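Solvent cement on old ABS drain – primer or no primer?
Plumbing and Drainage > Residential

drevberg_dan
Posts: 100
Replacing a section of 1-1/2 in. black ABS under a laundry sink, original to the house. One cracked tee and a short horizontal run back to the wall. The new fittings are ABS as well. The hardware store clerk sold me a can of purple primer along with the cement and said I needed both. The label on the cement says nothing about primer. Which is it?

Second question: the stub coming out of the wall has 17 mm of pipe showing past the old hub once I cut it. Is that enough to land a new coupling?

kaewkla
Posts: 1,088
No primer on ABS to ABS. Primer is for PVC. ABS cement has enough solvent to soften the surface by itself, and priming first can leave the wall of the pipe too soft to hold its shape in the hub. Return the can.

17 mm is not enough. Socket depth on a 1-1/2 in. DWV coupling is more than that, and the pipe should bottom out. Open the wall and cut further back, or ream the old hub.

Rorach
I disagree on the primer, at least for old pipe. Forty years of soap film and detergent residue is on there. A light wipe of primer takes it off better than a rag does. I have done it on a lot of repairs and none of them leaked.

kaewkla
None of them leaked on an unpressurized drain, which would hold with half a joint. That's not a test. If the pipe is dirty, use ABS cleaner or fine emery cloth. Cleaner and primer are separate products and the cans say so.

Rorach
Fair on the pressure. I'll grant that cleaner is the correct product. My point was that a wipe with a dry rag, as people usually do, is worse than either.

Joris Prins
Whatever you wipe it with, do the layout first. Most of the bad joints I get called back to are rotated fittings, with the cement itself being fine. Dry fit the whole assembly and put a line across every joint, pipe to hub, so you can twist it back to the same position when the cement is on. Black pipe needs a light-coloured marker. Pencil disappears. 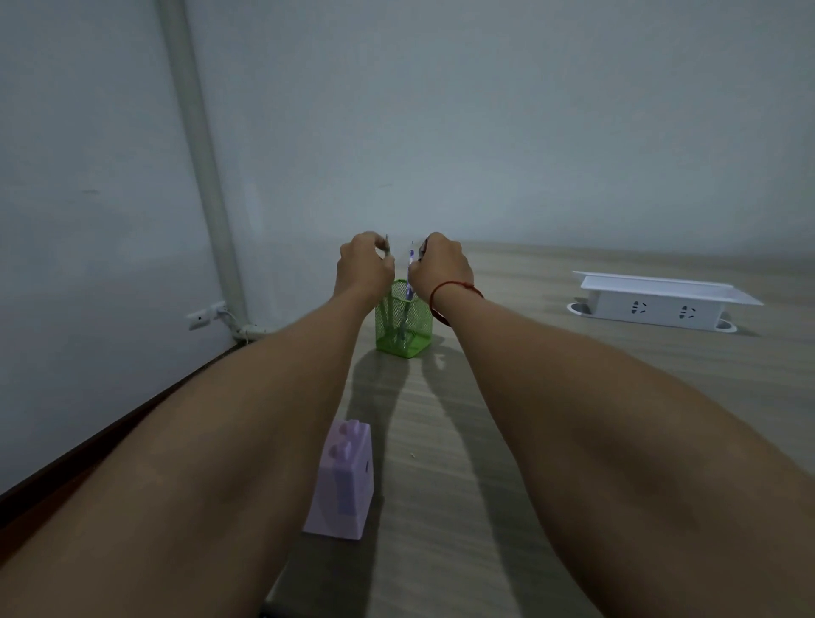
Order of work I use:

1. Cut square. Mitre box or a proper pipe cutter.
2. Deburr inside and chamfer outside.
3. Dry fit, check the fall, mark every joint.
4. Take it apart and clean pipe and socket.
5. Cement on the pipe, thinner coat in the socket.
6. Push home with a quarter turn, ending on the mark. Hold for 30 seconds or so.

drevberg_dan
Thanks. Regarding number 6, does the quarter turn matter if the marks already line up?

Joris Prins
Start a quarter turn off and finish on the mark. The turn spreads the cement over dry spots. Don't turn it after it bottoms out.

Trinity Whitfield
Two additions. The old hub can be reamed out with a socket saver bit on a drill. Go slowly and keep it straight. It shaves the pipe stub out from inside the hub and leaves a usable socket, so you may not have to open the wall at all. Pick the bit by nominal size and check the schedule.

Also check what the pipe past the wall is. I had one in February where the stub was ABS and the next length was PVC, joined with all-purpose cement. Our inspector would not pass that. A banded mechanical coupling (I used a Prasell) is what he wanted at the transition.

Rorach
Mechanical coupling on the whole thing would be my answer. No cement, no argument.

kaewkla
You can't band onto 17 mm either.

Rorach
After cutting back, obviously.

drevberg_dan
Reamed the hub this afternoon. It took seven minutes, most of it setting the drill straight. One small gouge near the lip, under 1 mm deep. Does that need to be filled?

Trinity Whitfield
Near the lip, no. Cement will fill it. If it ran the full depth of the socket I would cut it out. Let the joint cure for as long as the can says, then fill the sink and pull the plug while you look at it with a flashlight.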